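Forgate Unit 39, monthly room check, December
Checked by: Kumiko Nakajima

1. Exit door
OK. Opens fully, sign lit.

2. Fire extinguisher
OK. Gauge in green, tag 812 signed.

3. Outlets and cords
Needs work. Cover plate cracked by the sink. Osamu Hattori to replace before the next check.

4. First aid kit
Low on small bandages and burn gel. Ordered from Tamel.

5. Table coverings
Pass with comment. Light beige covering is slightly wrinkled, with a faint darker smudge. Smooth flat and wipe down.

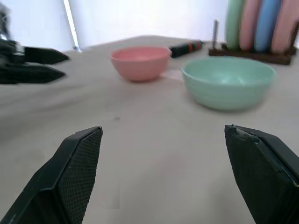

6. Floor and walkways
OK. Mat at the door lies flat.

Items open: 2 (outlet cover, first aid kit). Copy to the Lullia office.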